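A morning at the Calport woollen mill

Calport is a small river town and most people drive through it on the way to the coast. We had done the same for years. In September the mill runs its open mornings, and this time we booked ahead and stopped for the night so we could be at the gate when it opened.

The mill is called Plellesis, after the farm that used to stand on the site. There has been a mill of one sort or another beside the weir since 1757. The first one ground corn. The stone footings are still there under the dye house and you can see them through a grate in the floor. Everything above that is brick and a good deal newer.

Parking is in the paddock across the road. It was soft after rain and a couple of cars needed a push on the way out, so bring shoes you don't mind getting muddy. Entry is $5 for adults and kids get in free. You pay at a trestle table inside the gate, cash or card, and they give you a coloured sticker that tells you which group you are in. We were in the green group, which left at half past nine.

The tour starts in the wool store. Bales are stacked nearly to the rafters and the smell of lanolin hits you at the door. Our guide had worked in the carding room before she moved to the office, and she was good at pitching her voice over the noise. She pulled a handful of fleece from an open bale and passed it along so everybody could feel the grease in it.

Scouring comes next. The wool goes through a row of long tanks, each cleaner than the last, and comes out the far end cream instead of grey. It is hot in there and the floor is slippery, and they ask you to keep behind the yellow line. From there you go up an iron staircase to the carding room. The oldest machine still in regular use is the Clerkon carder, a long green thing with rollers covered in fine wire teeth. It takes up most of one wall. The guide said spare parts can't be bought any more, so the fitters make them in the workshop downstairs. We asked to see the workshop but it wasn't part of the tour.

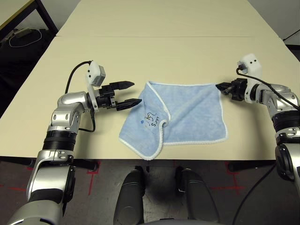 The weaving shed was the part I had come for. Ear plugs are handed out at the door and you need them. Only half the looms were going and it was still too loud to talk, so the guide gave her explanation outside first and then let us walk through at our own pace. They were weaving a grey and mustard check for travel rugs. On a good day the shed turns out 100 rugs. I watched one loom for a long time trying to follow the shuttle and couldn't.

Finishing is done on the ground floor. The cloth is washed again, brushed to bring up the nap, cut, and fringed. The fringing is slower than I expected. Two women were twisting the ends at a bench by the window, and they let the kids in our group have a go on an offcut. My daughter's came undone, but she kept it anyway.

After that you are on your own. There is a small museum in the old counting house with wage books, pattern cards and a model of the water wheel. The pattern cards were the best of it - 400 of them in flat drawers, each with a snip of cloth glued on and the colours written underneath in brown ink. You can open the top drawers yourself. The lower ones are locked.

Lunch was at the Ghiță bakery, a short walk back along the river path. They do a cabbage and dill pie that was gone by one o'clock, and a walnut roll sold by weight. The tables outside fill up quickly when the mill groups come out. We ate ours on the bank and watched the ducks.

The mill shop stays open until three. Seconds are kept in the bins at the back and are worth going through. We bought a rug with a pulled thread near one corner and two balls of undyed yarn. Full-price rugs were dearer than I had hoped. They will post within the country but not overseas.

A few practical things. The upstairs rooms can't be reached with a pram or a wheelchair, though the wool store, finishing room and museum are all on the flat. Toilets are behind the shop. Photos are fine everywhere except the dye house. The open mornings run every Wednesday through September, and the early groups are smaller.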